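Wound Closure and Healing: Course Handout, Unit 4
Reading time: 5 minutes

4.1 Scope

This unit covers the healing of incised skin wounds, the choice of closure method and the schedule for suture removal. Burns and chronic ulcers are in Unit 6. Students should have read the unit on skin anatomy first, in particular the section on the dermis, where nearly all of the strength of a closed wound lies.

4.2 Types of healing

Primary intention: the edges are brought together soon after injury and held there. The gap is small, little new tissue is needed, and the scar is narrow.

Secondary intention: the wound is left open and fills from the base with granulation tissue. Contraction of the edges does much of the work. Used for contaminated wounds and for those with tissue loss.

Tertiary intention (delayed primary closure): the wound is left open for several days, inspected, and then closed if it is clean.

4.3 Phases

Hemostasis begins within seconds. Vessels constrict, platelets collect at the exposed collagen, and a fibrin clot forms. Inflammation follows. Neutrophils arrive first and are later replaced by macrophages, which clear debris and release the growth factors that start the next phase. Patients taking steroids may show a weak inflammatory phase and a slow course afterward.

Proliferation starts within the first week. Fibroblasts lay down type III collagen, new capillaries grow in, and epithelial cells move across the surface. In a well-closed incision the surface may be sealed in one to two days, long before the wound has any useful strength. Students often confuse these two events in the written test.

Remodeling lasts for months. Type III collagen is replaced by type I and the fibers line up along the direction of tension. Skin does not return to its full original strength.

4.4 Direction and tension

An incision that runs parallel to the relaxed skin tension lines gapes less and leaves a finer scar than one that crosses them. Over joints, avoid crossing the flexion crease at a right angle. If tension remains after the edges meet, place deep dermal sutures first so that the skin sutures only have to align the surface.

Bite size and spacing should be equal on both sides. Edges should be slightly everted. Inverted edges heal with a visible groove. 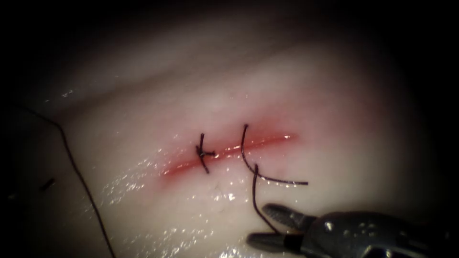
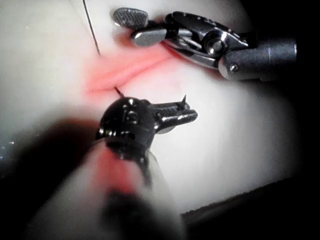
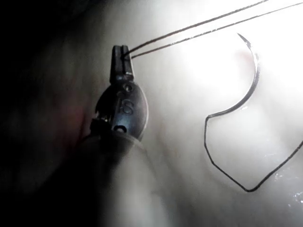 On the matter of spacing, Skomberg objects that equal bites are taught too strictly. In a beveled wound, the note in the margin of last term's handout reads, the thin side needs a wider bite than the thick side or the edges will step, and a rule learned on straight vertical cuts will mislead the student at the first oblique one. The objection is accepted. For this unit, "equal" refers to depth of dermis taken on each side, and the surface distance is adjusted to suit.

4.5 Choice of material

Absorbable sutures are used in the deep layers. Nonabsorbable monofilament is usual for skin, as it slides easily and gives bacteria less surface to hold than a braided thread. Adhesive strips suit short wounds under low tension. Tissue adhesive must stay on the surface; if it enters the wound it holds the edges apart.

4.6 Removal

Face: 3 to 5 days. Scalp: 7 to 10 days. Trunk: 7 to 14 days. Limbs: 10 to 14 days, longer over joints. Early removal risks separation. Late removal leaves cross marks and raises the chance of infection along the track.

4.7 Worked problem

A teaching clinic reviews 1,472 closed incisions. Of these, 1,156 healed without any recorded problem, 106 showed superficial infection, and 18 separated after suture removal. The remainder were lost to follow-up.

a) Find the number lost to follow-up.
b) Calculate the infection rate twice, once with all wounds in the denominator and once with only those followed. State which figure you would report.
c) List two further items of data you would need before blaming the separations on early removal.

Treat the outcome groups as exclusive. Answers are due before the January session.

Related handouts
Unit 2: Layers of the Skin
Unit 3: Local Anesthetics and Safe Doses
Unit 5: Drains and Dressings
Unit 6: Burns and Chronic Ulcers
Glossary of Suture Terms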